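Home | Forums | New Posts | Search | Log in

Posted in: Desk & Small Storage > Organizers and Trays

Thread: drawer on the gray desk organizer, what do you keep in it??

brusto_fan28
ok so I got the light gray plastic one, the Codstead. big deep compartment on the left, little bins on the right w/ holes in the bottom, shallow drawer under the big part. Love the bins. The drawer tho. Tried index cards, pack of 500, no way. Pens roll around. What does everyone put in there

zeman_desk
soft stuff. packing tissue, cloths, thin bags. anything that squishes. I save mine for wrapping and it all goes in the drawer, top stays free for pens and scissors

pagemarker
Disagree, soft stuff is the worst thing for a shallow drawer. Puffs back up, catches when you slide it shut. Fold it flat or put it in the deep side

zeman_desk
never had it catch. you just push down with both hands first, flat fingers, work toward the back. see pics
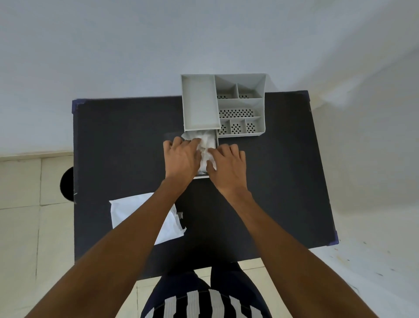
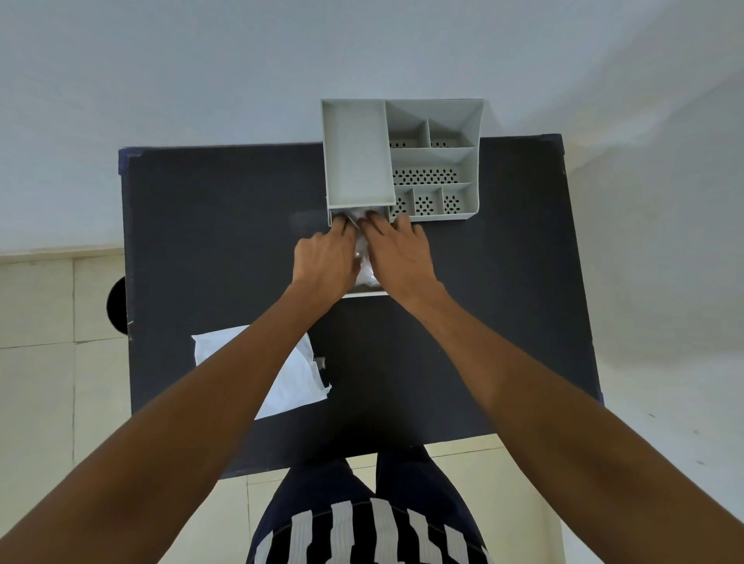
both pics: drawer out, hands on the white stuff, big compartment up top still empty

pagemarker
ok but its bulging over the rim in the first one. thats exactly what I mean

zeman_desk
thats why you push lol

tallmug
Somewhere in the middle here. Crumpled is fine if its not much. I cut mine down, keep 5 sheets max, fold in thirds. Takes a minute. Also dont leave the organizer hanging over the back of the desk, mine went down behind it and I had to move everything to get it out

brusto_fan28
good point on the back edge. mine has to sit forward a bit anyway so the drawer clears my keyboard, or I guess the keyboard moves

zeman_desk
move the keyboard

inkpad_lou
Do the holes in the bins bother anyone? Paper clips end up on the desk underneath. Lined mine with felt from Claltavgate

tallmug
clips go in a jar. holes are good, crumbs and eraser bits fall thru, lift it and wipe

pagemarker
felt just collects dust imo. Still say fold the tissue

brusto_fan28
gonna try folded first, then squish if I get lazy. will proabbly get lazy. thx all

Recent threads
Zeman stacking trays, do the old ones fit the new ones
Cable box or just zip ties
Label maker tape that peels
Brusto pen cups, which size
Saving gift wrap scraps, worth it? (683 views)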